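So the shelf above the desk finally came down last month (good riddance, it sagged!) and everything that lived on it had to go somewhere. I told Mali Parry I'd toss half of it, and of course I kept nearly all of it. She laughed at me over the phone for a solid minute.

My two favorites are the little deer print and the big red book with the gold corners, and I wasn't about to put those in a box in January and forget them till summer.

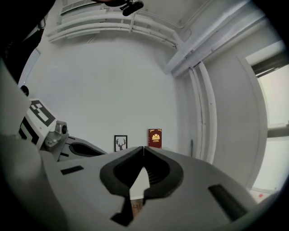
The deer and the red book, side by side against the white wall.

I kind of love them down low like that? The wall is so plain that the red really pops. I might look for a taller frame next, or maybe just leave it alone for once.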